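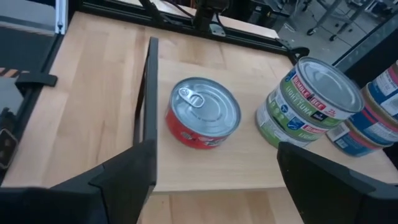
What does a "best by" date on canned fish tell you?

It tells you how long the packer expects the contents to taste the way the packer wants them to. It is a claim about quality, made by the seller, and should be read as one.

Food Claims and Evidence, Unit 4: Shelf Life
Instructor: Usha Poduval

Read the Kiltdale handout before Friday. It is four pages and the second page is the only one with any data on it. The rest is the company telling you how much it cares.

Where the dates come from. A packer stores sample cans, opens some at intervals, and has a panel score them. The date gets set somewhere before the scores drop. How far before is a business decision. Ask who gains if you throw the food out early and buy more. That doesn't prove anyone is cheating, but you should want to see the scores.

The Kiltdale study. They report 941 cans opened and "no meaningful change" in flavor. Meaningful to whom? The panel was made up of staff, and they knew which cans were old. Mansa Adjei's reply (in the packet) is short and worth reading twice. She asks for the raw scores and gets a brochure. 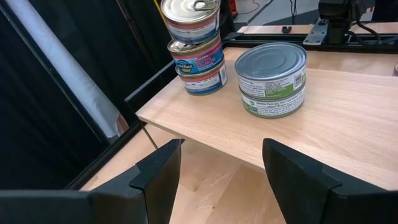 Fig. 2. Canned fish, stacked.

Storage advice. You will read that cans should be kept "cool and dry." Fine, but look for a number. The Levham guide gives none. Heat does speed up changes in flavor and texture, so a date that assumes a cool pantry says little about a can left in a hot garage. Bulging, leaking or badly rusted cans are a separate matter. Throw those out whatever the date says.

For discussion
Gifty Abubakari argues that dates on cans should be dropped altogether. What evidence would change her mind? What would change yours?

Written work: up to 800 words on one printed claim from a food package of your choice. Quote the claim exactly. Don't tell me it is "misleading" until you have said what it would take to test it.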